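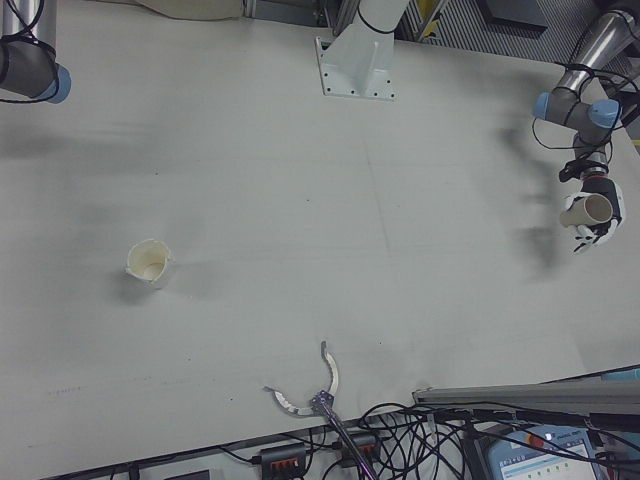

A paper cup is a disposable drinking vessel made from paperboard, usually lined with a thin layer of plastic or wax to keep liquid from soaking into the fibre. Paper cups are used for hot and cold drinks in cafés, offices, hospitals and schools, and at public events where washing up is impractical.

History

Waxed paper cups came into wide use in North America in the early twentieth century, when public health authorities began to discourage the shared metal dippers kept beside water barrels and drinking fountains. Early cups were either folded flat or rolled into a cone, and many were sold from coin-operated dispensers in railway stations. Flat-bottomed cups suited to coffee followed, and polyethylene linings later replaced wax in most hot-drink cups, as wax softens with heat. 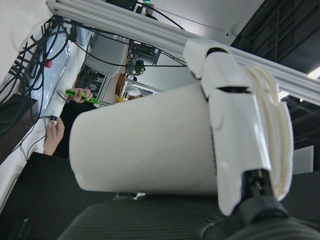

Construction

Most cups are made in two pieces. The sidewall is cut from printed board as a curved blank, wrapped around a tapered form and sealed along an overlapping seam. A separate disc is pressed into the narrow end to make the base, which sits slightly above the bottom of the wall. The top edge is then rolled outward. The rolled rim stiffens the mouth, gives the drinker a smooth edge and provides a lip for the lid to grip.

Double-walled cups have a second sleeve of board around the first, leaving an air gap that keeps the outside cooler to the touch. Ripple-wall cups use a fluted outer layer for the same purpose. The Grindden mill, which opened with 3 forming lines, was for many years a regional supplier of plain single-wall cups in 12 and 20 ounce sizes. 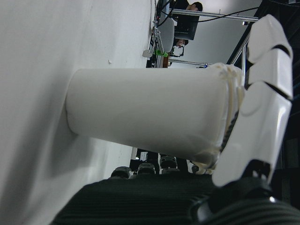
Disposal and recycling

The lining that makes a paper cup useful also makes it hard to recycle. Ordinary paper mills are not set up to separate plastic film from fibre, and cups placed in household recycling are often sorted out and sent to landfill. The Wuisan depot runs a dedicated collection for used cups and recorded 2865 kilograms in its first June of operation. Compostable linings exist — most are made from plant starch — but they generally need an industrial facility to break down.

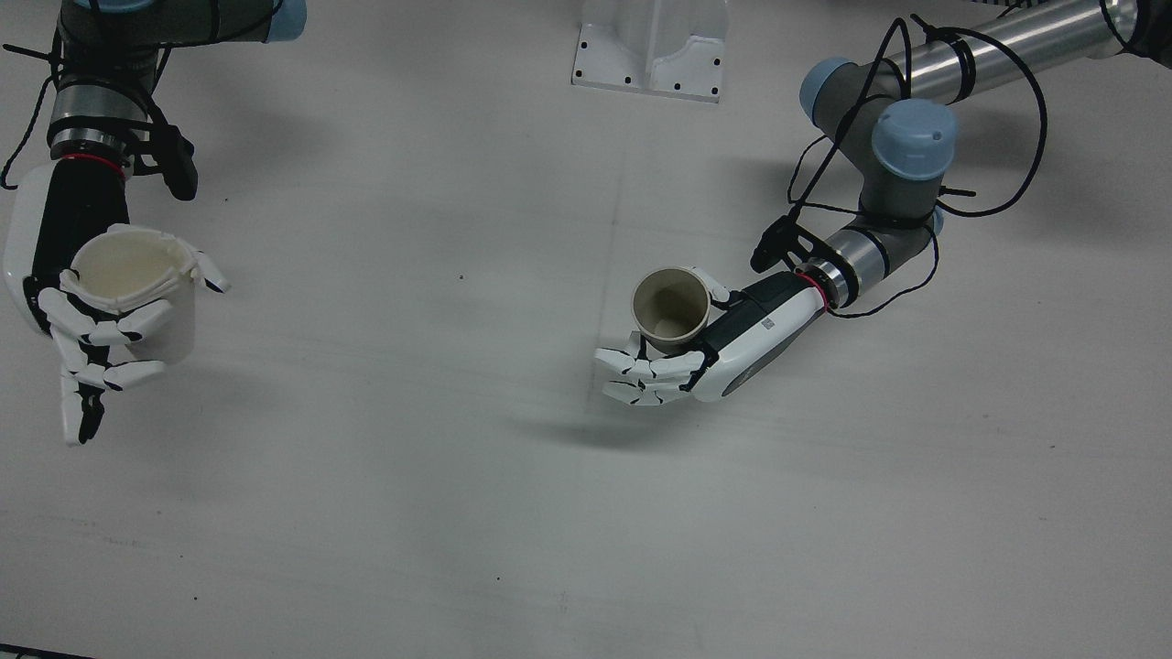 Reusable schemes are the main alternative. In the Staseck programme, customers pay a small deposit on a hard-walled cup and get it back at any participating café, while the Prornik scheme charges only for cups that are not returned. Both depend on customers handing cups back, and on cafés having space to store and wash them. Either kind of cup can be held in one hand, left or right, and the simple handleless shape has changed little. Some cafés also give a discount to customers who bring a cup from home.

Last updated 2021-11-15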